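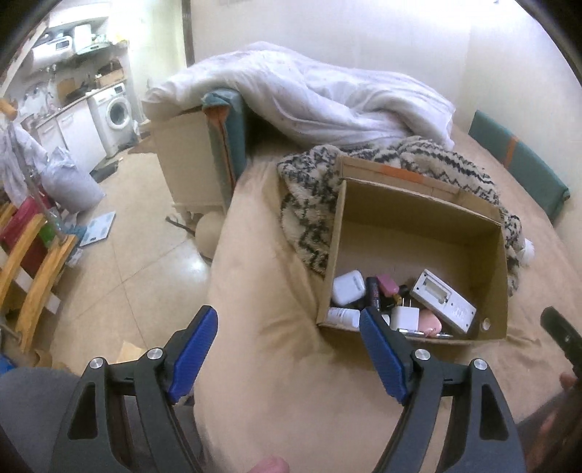
Ventilation of gas compressor enclosures, thread. Most enclosures for small biomethane compressors are sized on air changes per hour, which treats the inside as one well-mixed volume. It seldom is. Take the cardboard box: an upright divider across the middle and one round hole in the right side wall. Close the flaps, put an extract fan on that hole, and the half next to it gets swept while the other half depends on whatever leaks past the divider. The mean air change rate says nothing about the difference.

The case is the Ovia package at Trallholm. Two-stage reciprocating compressor, electric motor, acoustic enclosure with an internal bulkhead between the motor side and the cylinder side. Air goes in low on the motor side and is extracted high on the cylinder side.

Design extract flow was 2,881 m³/h. Measured flow with the doors shut was 2,317 m³/h. Measurement was by traverse in the straight duct downstream of the fan, doors latched, machine stopped.

The fan is a Fabbri axial unit and it is on its curve. The shortfall is in the system. The inlet louvres were fitted with a finer mesh than the drawing shows, and the silencer baffles were changed late for a thicker pattern. Neither change went back to whoever did the pressure drop calculation.

Enclosure depression with the fan running is 70 Pa. That is enough to make the doors hard to open and to pull air in at every cable gland. Air that comes in at a gland near the extract leaves again almost straight away. It counts towards the flow in the duct and does very little for the gas.

Smoke test, first run. Smoke released at the foot of the motor cleared quickly. Smoke released under the roof on the motor side, behind the bulkhead, stayed there. The transfer opening in the bulkhead is at mid height, so anything lighter than air collects above it.

Methane at ambient temperature is lighter than air. A jet from a failed fitting will mix as it goes, so it does not simply float up in a layer, but a slow seep from a packing vent line will. The vent line runs under the roof on the motor side. The gas detector is on the cylinder side.

So the detector was reading air from the wrong half of the enclosure. It passed its calibration check every time, and there was nothing wrong with it.

Changes made: second transfer opening cut at the top of the bulkhead, a second detector head under the roof on the motor side, mesh put back to the drawing size, glands sealed. The silencer stays as it is for now.

Repeat smoke test was on Tuesday, March 19, 2019. The roof pocket on the motor side now clears through the upper opening. There is still a slow corner behind the lube oil cooler, with no gas pipework in it. It has been noted on the layout drawing.

Duct flow has not been measured again with the new mesh. It will be done with the August service, when the duct access panel is off anyway. Until then I am using the old flow in the dilution calculation, which is the safe side.

If you have a partitioned enclosure, ask for the flow through each compartment and the height of every transfer opening. The Womum data sheet gives both. Most give a single air change figure on the front page.

Comments

Gerardo Leone: Was the smoke test done with the machine hot? Heat off the cylinders changes the pattern a lot in our enclosures.

Snežana Kneževič: Same question about the cutting of the bulkhead. Did the acoustic rating survive the second opening? We had to line ours.

Gerardo Leone: Also worth checking that the fan trip is on flow and not on motor current. A blocked louvre will not show on current with some axials.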